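Setting up your Budarex bench timer
Section 5: Fixing the timer to the wall and running it for the first time

By now you should have the timer out of its box, the backplate unclipped and the battery tray in. If you haven't got that far, pop back to section 4, because the tray is a pig to fit once the unit is on the wall (ask me how I know).

I wrote this part after putting up three of these in one afternoon, so it's the order I'd use again. The leaflet from Residov does it slightly differently and you end up holding the timer under your chin while you hunt for a screw.

What you'll want to hand

Pencil, small spirit level, 5 mm masonry bit, the two plugs and two screws from the little bag, a cross-head screwdriver. A bit of masking tape is nice too. For plasterboard, leave the supplied plugs in the bag and buy proper plasterboard fixings.

5.1 Marking and drilling

1. Pick your height. I like the bottom edge of the timer at eye level when I'm sitting down, but if you mostly stand, go higher.

2. Hold the backplate against the wall with the arrow pointing up. The arrow is moulded in and very faint, so tilt it towards a window until you find it.

3. Put the level along the top and mark both holes through the slots. The slots are 80 mm apart, centre to centre, if you'd sooner measure.

CAUTION: Check for cables and pipes before you drill. Be extra careful straight above or below a socket or a switch.

4. Drill both holes, push the plugs in flush and drive the screws until the heads stand slightly proud of the wall. Don't tighten them yet!

5. Hang the plate on the screws, slide it down, check the level again and only then nip them up. 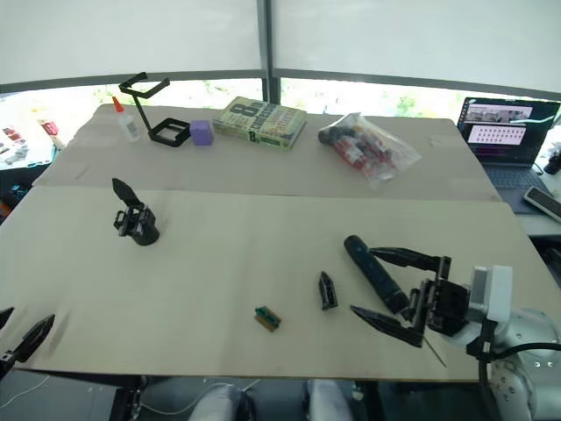

6. Offer the timer up to the plate, top edge first, and press the bottom until it clicks. You should hear two clicks, left and right. One click means it's only half on and will drop off the next time somebody slams a door.

Note: The finished weight with batteries is 490 g, so two good screws are plenty. Please don't trust it to sticky pads, even the expensive ones. Wiremu Prendergast tried that with his and now has a timer with a very interesting crack across the display.

5.2 Waking it up

1. Hold the round button until the display lights. It'll show a row of dashes, then the word Estesia for a second or two, which is just the name of the software inside.

2. Choose your language with the plus and minus buttons and press Ok. British English is quite a way down the list, after all the others, so keep going.

3. Set the clock. Hours first, Ok, then minutes, Ok. If you press Ok twice by accident it skips the minutes and you have to come all the way round again. Annoying, but no harm done.

4. Pick a sound. There are 18 of them and most are dreadful. I use the wooden knock, which carries well without making me jump.

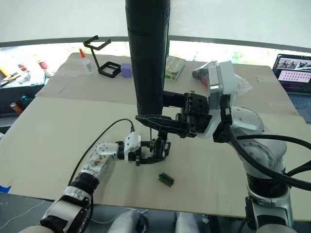
5. Set a short test countdown and let it run to the end. If the sound is too quiet across the room, hold plus while it's ringing and it'll step up a level each time.

6. Press the round button once to stop it. The display goes back to the clock by itself.

Note: If you change the batteries within a minute it keeps your settings. Take longer and you'll be back at the language list, so have the fresh ones unwrapped first.

5.3 If it's being awkward

Display comes on, then goes off: one battery is in backwards. It manages a second or so like that, which fools you into thinking it's the screen.

Buttons feel dead: the lock is on. Hold plus and minus together until the padlock disappears.

It buzzes against the wall when it rings: slip a bit of folded masking tape behind each bottom corner.

The repeating countdowns are in section 6, along with how to name them.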